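Rumport Household Words

Last updated: 8 Oct 2024
Reading time: 3 min

Welcome, and thank you for stopping by. Rumport is a collection of the words people use at home for ordinary household things, the sort of words that never quite make it into a proper dictionary but that everybody in a family understands perfectly well. I started it after a long and very enjoyable argument over what to call the cloth you wipe the table with (dishcloth, dishrag, floorcloth if you're my aunt, and a good many others I had never heard before that evening).

What's in it

There are 1416 entries at present, each one a single word or phrase with its meaning, the room it belongs to, and a note of where the person who sent it grew up. The entries live in one plain text table, so you can open it in any spreadsheet, or in a simple editor if you're patient. The columns are:

word: as the sender spelled it, even where the spelling wanders
meaning: in everyday English, usually one sentence
room: kitchen, bathroom, hall, shed or "anywhere"
area: the town or county, never a street
heard_from: a parent, a grandparent, a neighbour and so on
notes: whatever else the sender wanted to tell us, which is often the best bit

The bathroom and kitchen words make up by far the liveliest part. You would not believe how strongly people feel about "tap", "basin" and "sink", and whether a basin is a thing fixed to the wall or a thing you carry to it. I have kept both meanings as separate entries and marked them with a small number after the word, so "basin 2" is the one you can carry.

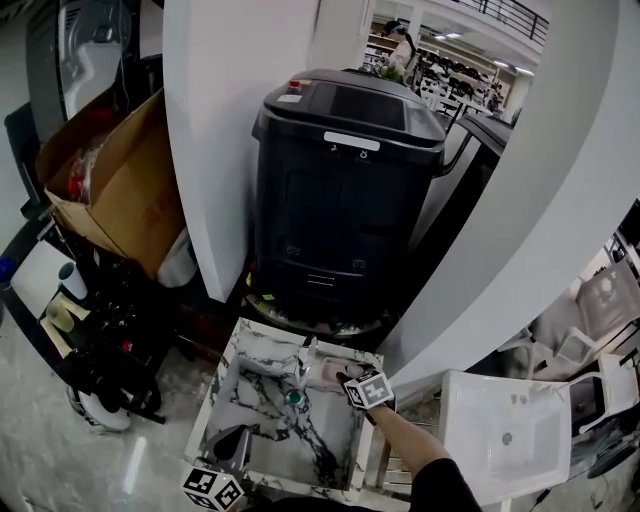
Two basins, or two sinks, depending on who brought you up.

The ledge at the back of a basin gave us more trouble than anything else. Some senders call it the shelf, some the lip, and one family in Celtivmont has always said "the soap side", which I like so much that I have half taken it up myself. All of them are in the table under room "bathroom", even when the sender was plainly thinking of the kitchen, and I do mean to sort that out one of these evenings!

How the words were gathered

Most came in by post or email, and 400 of them came from a stack of index cards kept by the Biswas reading circle, who very kindly let me copy them out. I typed everything up by hand and read each entry back 2 times, once against the original and once aloud, so any mistakes still in there are mine. Where 3 or more senders gave the same word with the same meaning I made a single entry and listed the areas together, separated by semicolons.

Things to be careful about

Please don't treat the collection as a survey. People who write in about words tend to be people who love words, and a large share of them are friends of friends. Rude words are in, marked "r" in the notes. Names of people have been taken out, apart from pet names for objects (there is a kettle called Flameo, and I wasn't going to lose that).

Using it and adding to it

You're welcome to use the words for teaching, for quizzes, for settling family quarrels or for anything else that isn't unkind. A mention of Rumport is appreciated. If you'd like to send a word of your own, put the word, the meaning and the area in an email, and add as long a story as you please. I read them all, though I'm slow to reply, and the next batch goes into the table in December.

Kept by Alistair Semple

Related
Rumport Garden Words
Rumport Weather Sayings
Notes on the Biswas index cards
How to read the area column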